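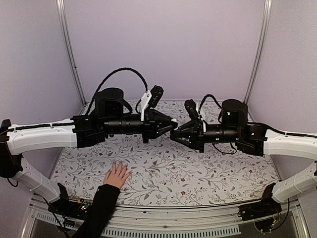 July, up at 6:30

Slept badly, then well from four on. Coffee, the end of the bread, and out before the heat came up. The bus from Listasberg was late again and I stood in the sun with the bag of linens cutting into my arm. I should get the bag with the wide straps mended. It has been hanging on the closet door since spring.

I put the floral sheet on the table first thing. I had gone back and forth about it last night because the plain gray one was clean too, but the gray one shows every bit of lint and I would have been at it with the roller all morning. The white floral is the one from Irker, out of the remnants bin, and it was 27 for the piece. Caroline said at the time that I was paying for a bedsheet and calling it a tablecloth. She was right, it is a bedsheet. I still like it.

It took me three tries to get it straight. The weave is a little off from the hem, so if you line up the hem with the table edge the flowers run crooked, and if you line up the flowers the hem hangs longer on one side. I went with the flowers. I smoothed it with the flat of my hand from the middle outward, which is how my mother did beds, and tucked what I could underneath.

I ironed it at home last night on the kitchen counter with a towel under it. I don't have the patience for the board. Medium heat and a lot of steam, and I did the back first. There was a crease down the center from the way it had been folded in the package and I went over it with a damp cloth until I was tired of it. Next time I'll roll it on a tube and not fold it. Kedir has cardboard tubes from the posters and never throws one out.

## Late morning

Kedir Assefa came in after ten with peaches from his aunt. Hard ones, they need a few days on the windowsill. He stood there and looked at the sheet and asked if it was staying. I said yes. He said it looked like his grandmother's spare room. I think he meant it kindly, because then he told me about the spare room for a good while, and the bed in it that was too tall for any of the children to get up on without a chair.

We talked about the walls again. I was the one who wanted the lavender and I have had to stand by it ever since. On the card it was a shade called Abdella, and it looked close to white under the store lights. Up on the wall it is more purple than that, and the side walls come out grayer than the back one, though it is the same color all around. I thought the first time that I had bought two different lots. Caroline checked the labels and they matched. It is only the way the light falls. I have stopped seeing it most days, but with the white cloth next to it I saw it again, and I was pleased. The two go together better than I thought they would.

Kedir would have gone with green. He says so about once a month.

I went over the metal corner posts with a dry rag while he talked. They hold dust more than you would think. I have never found the right thing for them. Window spray leaves streaks, vinegar smells, and the dry rag mostly moves the dust to the floor. So then I swept the floor.

Phone call from the landlord's office at Skirnanent about the water bill. They had us down for 107 again, the same as last month, and I told them again that the meter had not been read and that was an estimate. The woman was polite. She put a note on it. I wrote down the time of the call on the back of the envelope, 11:40, in case there is another round of this in August.

Lunch was the cold rice with egg and one of the hard peaches, which I should have left alone.

## Afternoon

Hot by one. The thermometer by the back door went to 37 and I moved my chair to the other side of the room. Caroline Lema came at two with her hair wet, she had been at the pool with the kids, and she brought the box of sewing things I lent her in the winter. Everything was in it, and also a thimble that isn't mine. I told her to take it back and she said she had never seen it before. It is in the tin now.

She had opinions on the hem. She thinks I should cut the sheet down to size and finish it properly, with a narrow hem all around and maybe a strip of something heavier inside so it hangs right. I said that if I cut it down it can only ever be for that table, and I might want it for a curtain. She said I would never make a curtain. We left it there.

What we did agree on is that it needs a second one. White gets dirty, and when it is in the wash I am back to the gray. Irker may still have some of the same print, or one close to it. She has the car on her side of town this week and said she would look. I told her flowers, white ground, nothing with a border. A border would drive me crazy trying to get it parallel.

She also said to wash it at a lower temperature than I do. I have been doing it on hot with the towels. The flowers have held up so far but she says that kind of print goes pale all at once, and she has had it happen to a set of pillowcases. So cold water from now on, inside out if it were a thing with an inside, and out on the line in the shade.

I made a list while she was there:

- Low-temperature wash, separate from the towels
- Ask Kedir for a long tube
- Clips or a bit of tape for under the table edge
- Wide-strap bag to be mended (this week, for real)
- Peaches — turn them over tomorrow

Then we had tea even though it was too hot for it, and she told me about her sister's move. The new apartment is up 300 feet of hill from the bus stop, or that is what the listing said, and her sister has already pulled something in her knee. They are still sleeping on a mattress on the floor. The bed frame came with the wrong bolts. Caroline wants me to go over and help with the curtains there. I said I would, and she pointed out that those would be curtains.

She left around four. I took her cup and mine to the sink and then went back and pulled the sheet straight one more time at the corner, where it had crept. 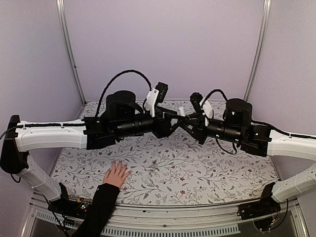

## Evening

Home by seven. The bus was on time going this way. I had the windows open on both sides and got some air through the kitchen, and I ate standing up — tomatoes, salt, the heel of a new loaf.

I looked in the linen closet for the gray sheet to see if it was worth keeping as the spare. There is a thin place in it near one end that I had forgotten. It would do for a dust cover. I also found the yellow tablecloth with the burn, two pillowcases that don't match anything, and the good napkins, which I thought I had left at my brother's. I refolded all of it and put the napkins in front so I'll use them.

The wide-strap bag is now on the chair by the door with the needle and the heavy thread on top of it. The stitching has gone along one side only. It is a short job and I have put it off for months.

Kedir called at eight to say he has a tube, long enough, and to ask if I had eaten the peaches. I said one. He said they weren't ready. I said I knew that now.

He asked me too if I would think about the green for the hallway, and I said the hallway I didn't mind. So he may get his green. He will bring the cards over when he has them, and we'll look at them in daylight on the wall itself this time, before anyone opens a can.

Still hot at ten. I'm going to try the floor fan at the foot of the bed. Set the alarm for 6:15 to catch the earlier bus.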